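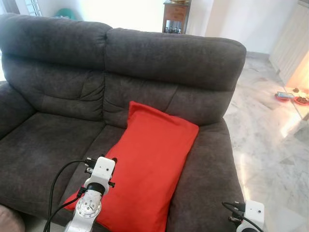

Two-seater in dark grey microfibre

How to check out a dog rescue before you hand over any money

By Edivaldo Pacheco

I have adopted three dogs through rescue groups and fostered a good many more, and I still don't take a rescue's word for much. Most are run by decent people who are short of sleep. A few are puppy sellers with a sad story stuck on the front, and a few more started well and have got in over their heads. From the outside, on a phone, at ten at night, with a brown-eyed kelpie cross looking back at you, all three kinds look exactly the same.

These are the checks I do, in the order I do them. You can get through the first half in an evening. I'm writing from Australia, so if you live elsewhere the registers will have different names.

What you need

The rescue's full name, as they write it themselves
The web address or page where you saw the dog
A notebook, or a note on your phone
Some willingness to lose this particular dog

I mean the last one. If you've already named it and bought the bowl, you will explain away everything you find. Do the checks before you show the kids the photo.

Step 1. Find out who they are on paper

Look for an ABN on the website. If there isn't one, ask for it. Put it into the free business register lookup and see whether the name that comes back matches the name on the page. A trading name that differs from the registered name is common enough. A number that belongs to a lawn mowing business in another state is something else, and yes, I have had that.

Then look at the charities register. Plenty of honest small groups are incorporated associations and never went further, so a blank there doesn't sink them. What should bother you is a group that says it's a registered charity when it isn't. If they'll fib about that, I don't see why they'd be straight about a dog's hips.

Don't be too impressed by age, either. I once dealt with a refuge called Indora whose sign said 1922 in large gold letters. The original society had folded long before, and the current lot had bought the name with the lease. The dogs were well looked after, as it happens, but the date told me nothing about the people holding the leads.

Step 2. Check the dog's microchip number

In several states an ad for a dog has to carry the microchip number or a source number of some kind. Check the rules where you live, and then check whether the ad follows them. If the number is missing, ask. "He's being chipped next week" can be true of a dog that came in yesterday. It can't be true of one they say has been in care for two months.

Enter the number into a microchip search site. You won't see anyone's personal details, but you should see which registry holds the chip. If no registry has any record of it, ask the group why, and write down what they say word for word.

Step 3. Look the photos over

Save the pictures of the dog and run each one through a reverse image search. You're looking for the same dog under another name, or in another country, or for sale.

I found one called Tetero this way. He was advertised as an urgent case, to be put down by the weekend unless someone paid his release fee, and the same photos had been on a breeder's page overseas the previous May. Whoever was running the ad had four other urgent cases, all with professional lighting.

A clean search isn't proof of anything. It only means the pictures haven't turned up where the search engine looks.

Step 4. Read the reviews, starting with the worst

Five stars and "amazing people, so grateful!!" gives you nothing to work with. Go to the one-star reviews and sort them. People who got knocked back for having no fence are usually just cross, and I skip those. The ones I read twice are from people who did get a dog, particularly if several of them mention the same thing: a cough that came home with it, a bite history that wasn't mentioned, phone calls that stopped being returned once the fee was paid.

Listing sites have their own badges too. Brultura, where a lot of the smaller groups around here advertise, puts a green tick on what it calls trusted rescues. I asked how you get one. You fill in a form and pay 50 dollars a year. Take that for what it's worth.

Step 5. Ring them

Messages are easy to fake and easy to ignore. Ask for a phone call with whoever has the dog at their place, which in most small groups will be a foster carer. I ask:

How long has the dog been with you personally?
Where was it before that?
Which vet has seen it, and may I ring them?
What does it do when you leave the house?
What has it done that you didn't like?
What happens if it doesn't work out with us?

You want dull, particular answers. A carer who tells you the dog pinches socks and goes off its head at the garbage truck has lived with that dog. If you hear "he's perfect, no issues at all, great with everyone," either they've had him for two days or they're reading it out. No dog is great with everyone. Mine isn't even great with me before breakfast.

The last question matters most. A proper rescue takes its dogs back, at any age, and will have that in the contract. Ask to be sent the contract before you visit. If they only produce it on the day with a pen, tell them you'll be taking it home to read.

Step 6. See the dog where it lives

Car park handovers are for picking up second-hand bikes. If there is some reason you can't go to the carer's home (and there can be, some carers have been harassed), the group should offer another place where you can spend a decent stretch of time with the dog.

While you're there, look at the other animals as well as yours. Are the water bowls full? Does the dog go towards the person who is meant to be caring for it? Ask to see the vet paperwork and compare the chip number on it with the one in your notebook. Better still, ask for the dog to be scanned. Plenty of groups own a scanner, and any vet clinic does.

I drove 25 kilometres out to Coutinho to meet a staffy bitch described as "fully vetted". When I asked for the desexing certificate I was told the vet's printer was down. I asked for the name of the clinic so I could ring them. The woman had forgotten it. I drove home again without a dog, and felt rotten about it for a week, and would do the same tomorrow.

Step 7. Pay in a way you can trace

Pay the full fee when you collect the dog and sign for it. Use a bank transfer to an account in the group's name, and get a receipt with the chip number written on it. If they want a holding deposit, ask whether it's refundable and have them put that in an email.

Refuse gift cards, refuse crypto, and refuse any transfer to a private account "while the main one is being sorted out". Refuse extra charges that turn up later for crates, insurance or quarantine. Once you've paid one, there is nearly always another.

What doesn't bother me

A terrible website. Slow replies, within reason. A long and nosy application form, which I quite like to see. Being asked for photos of the fence. A grumpy carer. A fee that seems high, provided they can tell you what vet work it covered.

What does

Any deadline with a death at the end of it, set by someone who also wants money. Puppies always available, in popular crosses, all the same age. A group that won't name its vet. Anyone who says asking questions means you don't care about the dog.

If something looks crook

Take screenshots first, as pages have a way of vanishing. Report the ad to the site it's on, and report the group to the animal welfare inspectors or your council if you think dogs are suffering. If you've sent money, ring your bank straight away, then report it as a scam. I wouldn't expect much from the listing site. My report on the Tetero ad got an automatic reply, and the ad was still up a fortnight later with the same weekend deadline on it.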